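Workshop notebook, Mendes studio, main table
Wednesday, July
Entry by Inês Rebelo

The handling unit supplied by Prinov has now been in use in the materials store for one full month. The present entry records its effect on the working day, as requested by the studio office at Skerkach.

Under the former arrangement, two technicians prepared the table each morning, issued bottles and jars from the store and returned them at closing. The store holds 1,373 registered items. In the past month 151 of these were issued and 115 were issued by the unit without assistance. The remainder were collected by hand, in most cases because the container had been put back on the wrong shelf.

Work continues at the main table as before. The mug keeps its place on the board.

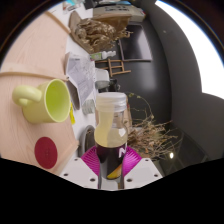
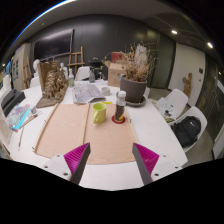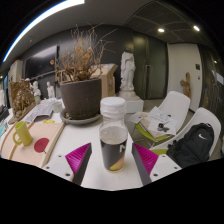
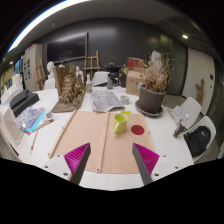 The technicians' hours have not been reduced. The time released in the morning has been given to the repair of casts, which had fallen well behind, and to the labelling of powders. Both technicians have asked that the afternoon return be left in their hands for the present, as it is then that they notice a loose cap or a container running low. I support the request and have written to Prinov accordingly.

Two matters require attention. Students have begun to leave containers wherever they finish with them, on the understanding that the unit will deal with them. It will not, and the notice by the store door is to be reworded. Secondly, the duty list still assumes two persons at opening. Arard is to send a revised list allowing one person at opening and a second from 10.

The stock register is to be kept on paper as well until the end of the term. Request for spare shelf labels sent this afternoon.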